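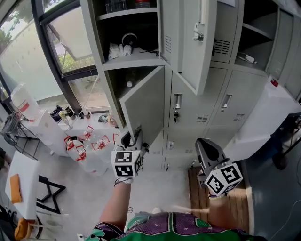
**Left gripper keeps losing its pose on locker doors**

*Jamshid Ranjbar*
Hiya, I'm recording door opening with a pair of handheld grippers. Out of 60 takes on Saturday, 10 had the left one jumping sideways halfway through the swing. The right one's fine! Same markers, same settings. Any ideas?

**Kultton**
Had this in February – the door was hiding the cube from the camera. Open it from the side and check the cube hasn't worked loose. I'd bin those 10 takes too, one bad jump and our arm whacked a hinge.

**rostami824**
mine does it near windows, try the blinds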